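**Ellico Hand-Lead Kit — demonstration teaching for single-arm robots**

Product page · Teaching equipment · Part family HL

The Hand-Lead Kit lets an operator teach a robot arm a task by doing the task with it. Take hold of the wrist and move the arm, or sit at the bench and drive it from a small leader arm. The controller records joint positions, gripper width and camera images on one clock and saves each run as a separate episode. No waypoints are typed in.

The kit fits six- and seven-axis arms with a payload of 3 kg or more and an open joint interface. It is sold as a complete set or as a controller alone for shops that already have a leader arm.

## What is in the set

| Item | Qty | Part no. |
|---|---|---|
| Recording controller, fanless | 1 | HL-144 |
| Leader arm, bench clamp included | 1 | HL-298 |
| Wrist handle with enable switch | 1 | HL-43 |
| Foot pedal, two-position | 1 | HL-P2 |
| Fixed workspace camera with stand | 1 | HL-C1 |
| Cable set, 3 m | 1 | HL-W3 |
| Printed quick-start card | 1 | — |

The robot arm, its gripper and its power supply are not included. The wrist handle bolts between the tool flange and the gripper and adds 22 mm of length. If your gripper already has a flange adapter, send us a drawing before you order.

## Two ways to teach

**By hand.** Squeeze the enable switch and the arm goes light. Guide it through the motion at the speed you want it played back. Let go and the arm holds position. This mode suits short, forceful motions such as seating a part, pressing a latch or sliding a drawer. The operator's hands will be in the camera view, so plan for that if you intend to train from images.

**By remote control.** The follower copies the leader arm joint for joint, and the leader's trigger opens and closes the gripper. The operator stays out of the workspace. Most customers use this mode for kitchen, lab and packing tasks, where a run has several steps and the objects move between runs.

You can switch modes between episodes without restarting the controller. You can't switch in the middle of one.

## Recording an episode

1. Set out the objects and move the arm to its start pose.
2. Press the pedal halfway. The controller light turns from white to amber.
3. Press fully to start. The light turns green.
4. Do the task.
5. Press fully again to stop and keep, or hold for two seconds to discard.

Discarded runs go to a holding folder and stay there until you empty it. Dilani Nanayakkara, who wrote the recording software, recommends keeping some of the failed attempts and tagging them. Tags can be added from the browser page at any time.

Add a text prompt to each task before the first run. "Heat the bread" is enough for most training code, but if the job has separate steps you can mark them as you go by tapping the leader's side button.

## Specifications

- Recording rate: 50 Hz joints and gripper, 30 Hz camera
- Camera inputs: up to four
- Storage: 1 TB, removable
- Network: wired only
- Leader arm reach: 620 mm
- Leader arm weight: 2.1 kg
- Supply: 24 V DC, 4 A
- Operating temperature: 5 to 40 °C
- Export formats: HDF5, CSV for joint data, MP4 for video

The controller does not replace the safety circuit on your robot. The enable switch on the wrist handle must be wired to the robot's own enabling input, and the installer is responsible for the risk assessment.

## Known limits

The leader arm has no force feedback. Operators feel the weight of the leader and nothing from the follower, so contact tasks take practice. Stiff dials and push buttons are the usual trouble. Turn down the follower's stiffness setting for these, and go slowly for the last inch.

Gripper cables need slack at the wrist. Leave enough for a full turn of the last joint and tie back the rest — a loop that catches on an appliance door will spoil a run.

Fixed cameras must not be bumped once a set has begun. If one moves, start a new set. The software has no way to tell that a camera has shifted.

## From the kitchen task set

Bhuiyan uses the kit for household appliance work and has recorded 1748 episodes with it on one arm. Henok Seyoum runs the bench there. His operators learn on a countertop microwave before they are given anything else. A door, a plate and a pair of knobs cover a good share of what a new operator finds awkward, and a session can be set up again quickly by one person.

His advice on settings:

- Use the remote mode with motion scaling at 0.6 near the control panel, 1.0 elsewhere.
- Record with the door open and with the door closed as separate start states.
- Set the camera high enough to see the counter in front of the appliance. You will want that space later for dishes.
- Change operators after an hour. Runs get sloppy before the operator notices.

The appliance settings file he uses is on our downloads page under "kitchen, small." It loads on firmware 3.2 and later.
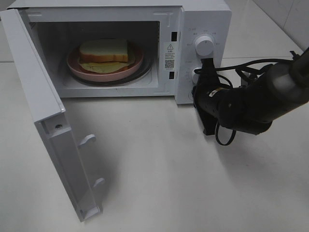
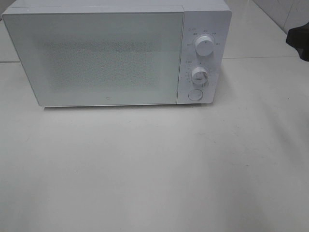
*Microwave task seen by the workspace camera: door open with the gripper at the control panel (first picture), door closed (second picture).*

## Ordering and support

The complete set ships from our Suvberg warehouse. Lead time is three weeks, or five if you order during August. The controller alone usually ships sooner.

Spare leader arm joints, pedals and cable sets are stocked and can be ordered singly. Laltell handles sales and repairs for customers outside North America, with the same part numbers.

A one-day setup visit can be added to any order. Karthik Munshi will mount the handle, check the enable wiring with your installer and record a first set with your operators. Please have the arm bolted down and powered before the visit.

Questions about fit go to Sorcha Scanlon in applications. Include the arm model, the gripper model, the flange drawing if you have one, and a sentence or two on the task.

Warranty is 24 months on the controller and 12 months on the leader arm. Gripper pads, straps and pedal springs are wear parts and are not covered.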